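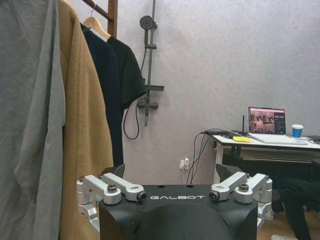

Wrist view, clothes rack on the left, desk on the right.

October 9, 2018

Laundry again. I told Shuk-fan I'd write up the hanging-clothes part before I forget what annoyed me about it, so here goes.

The big wooly camel coat is the one I'd pick if I had to bet money. It's a big, obvious shape and the color stands out. The dark stuff is another matter — navy next to a black t-shirt, and from the wrist I have trouble saying where one stops and the other starts. Munther thinks we should go for the hanger and forget the cloth altogether. I half agree. A hanger keeps its shape! But then the hook has to come up and over the rail, and that little lift-and-tilt is the thing my seven-year-old does without looking and we've been fighting since March.

Tally so far on the coat: 41 tries, 7 I'd call good. By good I mean I'd let it do my own coat (Pao-chu is stricter and would say fewer).

So can it do chores yet? Not at my house. Fetching one known thing off a rack, maybe, with me standing by. Putting it back neatly, no.

To do:
- ask Shih-chieh about slower closing on the fingers
- try the gray one, soft and wrinkly, I expect trouble
- space the dark clothes farther apart and see if that's cheating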